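Our Variety Act Project: How We Made a Hado Night

Hiba Sleiman and I picked live variety for our performing arts project, mostly since I'd been juggling badly for years and she wanted to direct something that wasn't a play. We called the show Hado and put it on at the Makcombe, which seats 120 if you squeeze in at the back.

The first thing we had to sort was the running order. Dwight Sawatzky had a mind-reading act, Mircea Chiriac did plate spinning, and my cousin Saqib Sial had a ventriloquist bit with a goose (I loved that goose!). We started with Mircea first and Saqib last, then swapped them after the dress rehearsal. Plates take ages to set up, so they had to go straight after the interval.

Costs came to £380, and most of that was the hall and the lights. I'd guessed at £100 for lights and was miles out, so that's one to check earlier next time. 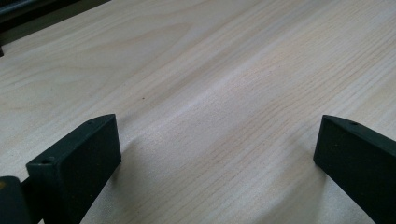
Timing was my other headache. Dwight's act ran to eight minutes in rehearsal and nearly double that on the night, because he kept chatting to the front row, and they kept chatting back! Hiba was in the wings waving a torch at him. We'd agreed on 2 flashes for "wrap it up", but he thought it meant "they can't see you", so he stepped forward and carried on.

For the write-up we handed out feedback slips, and the goose came up on nearly all of them. A few people said the second half felt long, and I agree with them. If we do it again in August I'd drop my own juggling spot and give Mircea the extra time.

Usman Sial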